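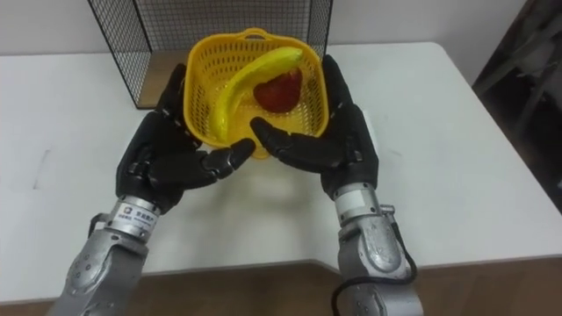 How to Get Pills Off a Sweater Without Buying the Whole Kit

I own a Fliltano fabric shaver, a Skerka sweater stone and a little copper comb from Groen. All three promised to make an old sweater look new. None of them did. One of them is useful, though, and you can get most of the way there with a cheap razor and some patience.

First, check the tag. A lot of people think pilling means the sweater is junk. Sometimes it does, but I have a 100% wool cardigan that pilled like crazy its first winter and has been fine since. Acrylic blends are the ones that keep going. If yours is a blend, expect to do this again by December.
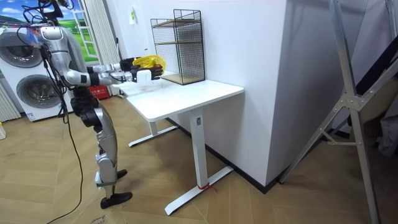

Reading time: 2 minutes

What you need

A flat surface
A sweater comb or a new disposable razor
Tape or a lint roller
Good light

Steps

1. Wash the sweater the way the tag says and let it dry all the way. The Plommont website tells you to comb while damp. I tried it on a sleeve and stretched the sleeve.

2. Lay it flat and pull one small section smooth with your free hand. Don't yank it tight. Ribbing and cuffs need extra care, and I skip the razor there completely.

3. Comb in one direction with short, light strokes. If you're using a razor, barely touch the fabric. You want the fuzz and nothing under it.

4. Lift the loose bits with tape every few strokes so you can see what's left.

5. Stop while it still looks a tiny bit fuzzy. I put a hole in an $11 thrift store find going after the last 8 pills, and I'm still annoyed.

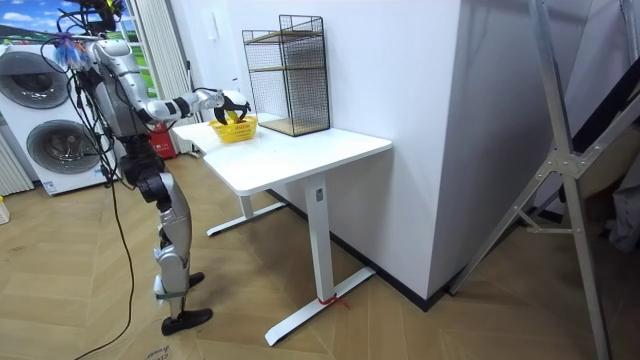

Storage matters more than any of the gadgets, as far as I can tell. Fold your sweaters and keep them away from zippers, bag straps and anything with Velcro. The cedar-and-linen organizers I keep getting ads for look pretty, but I don't see what they do for a sweater. A small plastic basket like the yellow one on that desk will hold your comb, razor and tape just fine, and then they're all in one place next time. Keep the sweaters themselves on a shelf.

As for fabric softener, the bottle says it prevents pilling. I ran a few loads with and a few without and could not tell the difference, so I quit buying it.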